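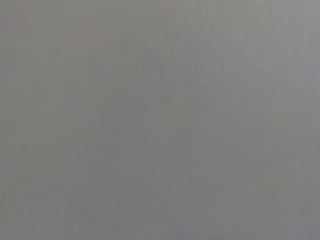 Sodel Releases Version 7 of Lam, Its Line and Shading Renderer for Animation Studios

TRENTHORPE, March. Sodel, a developer of rendering tools for animation production, has released version 7 of Lam, a renderer that produces drawn-style outlines and flat or graded shading from 3D scenes. The release is available to current license holders through the customer portal.

Version 7 replaces the outline module used in earlier releases. Lines were previously computed separately for each frame, which could cause short strokes to appear and disappear when a character turned slowly toward the camera. The new module computes strokes over a window of up to 66 frames and assigns each stroke a persistent identifier. Artists can select a stroke on one frame, change its weight, taper or color, and apply the change to every frame in which the identifier occurs.

Shading has also been revised. Tone boundaries may now be painted directly on a model in its rest pose and are carried through deformation. Up to seven tone levels are supported per material, each with its own edge softness. Highlights on metal and glass can be drawn as fixed shapes or driven by scene lights, and the two methods can be combined in one material.

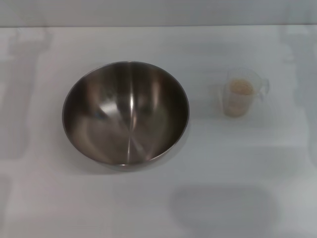
Scene files from version 6 open without conversion. Outline settings are mapped to the nearest equivalent in the new module, and a log lists any setting that could not be mapped. Studios that need to match finished shots can keep the earlier module active on a per-shot basis. Sodel will maintain the earlier module through the next major release.

Lam was tested before release by Votley, a studio that produces animated series and short films. Votley rendered 1,000 shots from a completed series with both versions and supplied the results to Sodel. Differences in line placement found during the test were corrected in the final build. The test also led to a change in memory handling for crowd shots. Scenes with more than 2,000 outlined objects are now divided into groups and processed in sequence.

Lam 7 runs on Linux and Windows workstations and on render farms. A command-line version is included with each floating license. Node-locked licenses can be exchanged for floating licenses at renewal.

Sodel will hold an online technical session for license holders on Tuesday at 10 a.m. The session covers stroke identifiers, tone painting and migration of existing shots. Registration is open in the customer portal, and a recording will be posted there.

About Sodel

Sodel develops rendering and compositing software for animation and visual effects. The company is based in Trenthorpe.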